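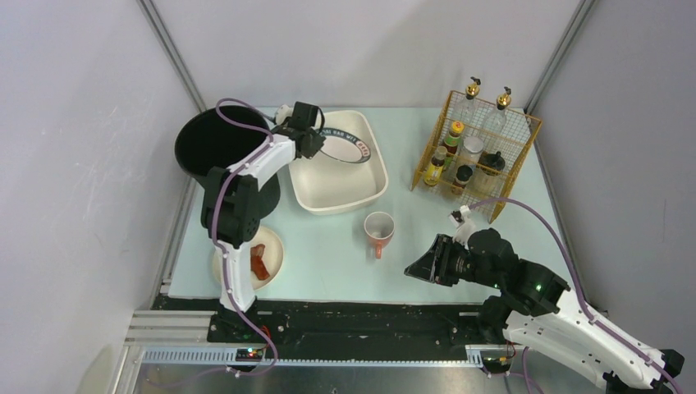 # Lema cable guide kit for two-arm table cells

The Lema kit is a small set of clips, sleeves and stops that keeps the wrist cable where it belongs on a two-arm tabletop cell. We made it after a fault that had us stumped for most of a month, and we're really happy with how well such a simple thing works!

## The fault it fixes

Our two-arm cell at Zestdale does kitchen jobs: dishes into a basin, mugs moved, plates stacked. Both arms sit on a rail at the front and each one carries a cable out to the wrist. In December the left gripper began letting go of plates partway through a lift. The log showed a short loss of signal at the wrist, then a reconnect, and the gripper opened on the reconnect. A plate dropped from that height usually survives. A glass bottle doesn't, and we swept up one of those on a Wednesday.

We blamed the gripper first, then the Vumia controller board, and swapped both (sorry, gripper). The real culprit was the cable. Slack in the loop was catching on tall items on the table, mostly the rim of a pot, and each reach toward the back gave the wrist plug a little tug. After enough tugs the plug sat crooked and dropped out for a moment at full stretch.

## What the kit does

The clips hold the loop close to the arm and the sleeve takes the pull before it reaches the plug. The stops set how much slack is left at the elbow, so the arm can still fold all the way back. We ran 400 full reaches over a tall pot with the kit on and had no dropouts, and I loved every boring minute of it.

## In the box

- 4 snap clips for the arm body
- 1 woven sleeve, 32 inches, cut to fit
- 2 slack stops
- 1 strain plate for the wrist, with screws
- 1 hex key

## Fitting

1. Power down the cell and let both arms rest on the table.
2. Unplug the wrist end and check the pins. Replace the cable if any are bent.
3. Slide the sleeve on, then fit the strain plate and plug back in.
4. Snap on the clips from the wrist down to the base.
5. Move the arm by hand through its full reach before you set the stops.

## Please also change this setting

The kit cures the tugging, but a gripper that opens on reconnect is still a hazard. On Brolness firmware 9 and later, set the reconnect action to "hold". Keep hands out of the work area until the arm has been stopped and the load is supported.

One kit does one arm. Order two for a pair, even if only one side is giving you trouble.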